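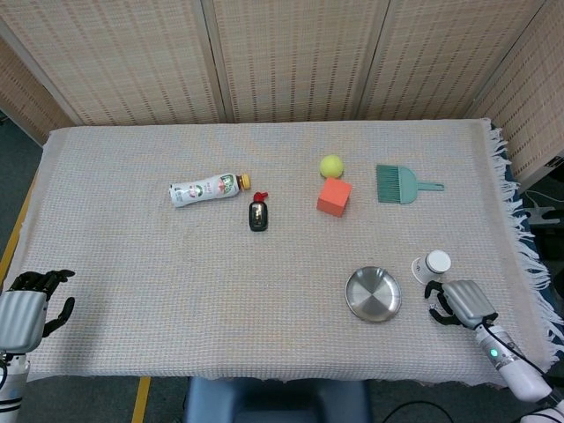
Fringed table cloth in light beige, with a woven folding screen behind.

25 July 2024. Home goods seller Grerna will open a second store in November, the company said. The shop covers 3240 square feet and will carry 185 products, including table linens and room dividers.

"Customers kept asking for a bigger linen section," said Kirsten Riis, store manager. 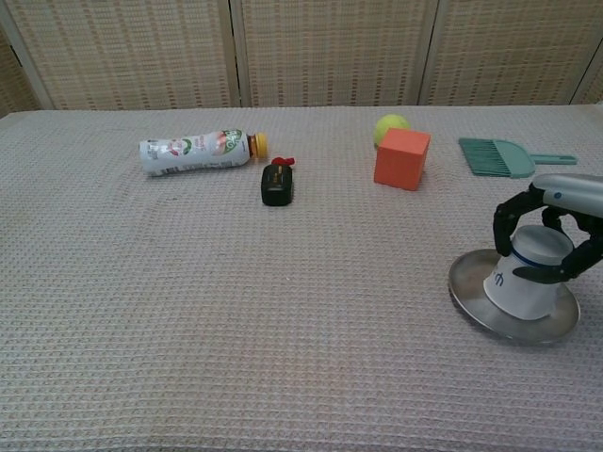
Pale waffle-textured cloth and a folding room divider.

Press contact: Tegan Ruddock, Grerna.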